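Stomwood Fund

The Stomwood Fund is a charitable foundation that makes small grants to schools, libraries and adult literacy programs in the Dondolard area. It operates as a trade name of Sqalli Family Charities, Inc., the legal entity under which its tax filings and audited statements are listed.

History

The fund began as a scholarship account held at a local bank and paid for textbooks for students at two high schools. It was incorporated as a separate nonprofit after the account outgrew the bank's rules for custodial funds. The Stomwood name was adopted for public use four years later, when the board wanted a title that did not suggest the money was limited to one family's interests.

In its first full year the fund made 48 grants. By the end of its tenth year it had made 256, most of them to organizations with no paid staff.
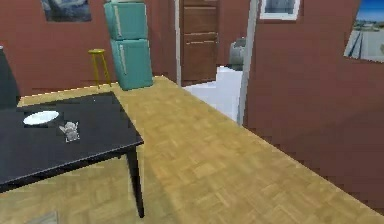
Meriem Bennani wrote in a letter to the fund's newsletter that the grants were too small to cover a teacher's time and that groups spent nearly as many hours on the paperwork as on the classes. The board answered by cutting the application from nine pages to three and allowing two-year awards. Single-year awards remain the more common type.

Grantmaking

Applications are accepted twice a year, with the second round closing in November. A group must be tax-exempt or have a fiscal sponsor that is. Awards cover books, supplies, testing fees, rent and transportation. They do not cover debt, endowments or political activity. Around 60 percent of each year's spending goes to adult literacy, and the rest is divided between school libraries and college application fees.

The Tretov Reading Rooms, supported since the fund's sixth year, are its longest-running grantee.
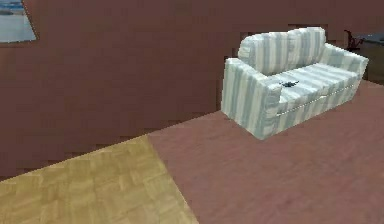 Furnishing costs were added to the list of allowed expenses after several reading programs asked for them. The rule is meant for ordinary items used by learners and tutors. A two-seat sofa in striped fabric or a framed picture for the wall would qualify, while built-in shelving is treated as construction and must be paid for from other sources. Receipts are due within 80 days of purchase.

Governance

The fund has a board of seven directors, who serve three-year terms without pay. A revised conflict of interest policy took effect on December 3, 2020. It bars directors from voting on grants to any organization that employs a relative. Minutes are available on written request.

See also

Community foundation
Fiscal sponsorship
Adult literacy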